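Subject: Re: [cell-ops] gripper stalled open over chassis, no fault raised
From: Ngaio Whitelaw
Date: Thursday, November 28, 2024

Wrist cam from the Droden cell, tray and chassis side:
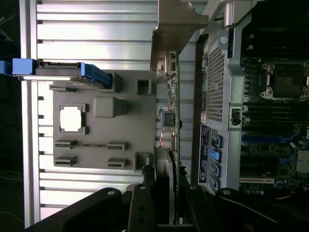

1. What happened

Robot stopped above the chassis with the fingers apart. No alarm, no red light, cell status still said RUNNING. The log has the close command going out, then nothing back, then 42 seconds of the arm just sitting there until I hit the stop. Timeout on that step is supposed to be 2 seconds. So either the timeout isn't loaded or the controller is eating it.

2. What worries me

Not the stall so much. It's that the door interlock released while status was RUNNING. I could have put a hand in there. Tried the door a second time with the arm powered down and it behaved, so I can't say yet if it's the switch or the logic. Until we know, treat the door as NOT a safety. Lock out at the panel before you reach in, every time, even for a dropped clip.

3. Where things are now

Arm is locked out, my tag on it. I left the parts where they were. The green board is standing on edge between the tray and the chassis and there's a black cylindrical part up against it, between the fingers, so please dont jog the arm down or sideways. Straight up only, slow, after we agree on it. Same goes for the blue drive carrier along the top of the tray, leave it.

Rhodri, answers to yours below.

On Rhodri Lewis wrote:
> Is this the same thing we had on Girnorora in March? That one was
> the air pressure dropping and the fingers never got the close. Took
> us 81 cycles to see it again.
>
> Also did anybody change the config after the Lavum update? I had
> the step timeout at 2 and the retry off.

Don't think it's air, gauge was normal when I walked up. But I only looked after the stop so no promises.

Config: file on the controller has the timeout at 200. Not me. Looks like the update put the default back. Can you check Ellis has the right one before anyone starts it, it got the same update. Retry is off on mine, that part surived.

Need from you: the old config file, and a time to test the door switch with two people there. I'm in till late.

Ngaio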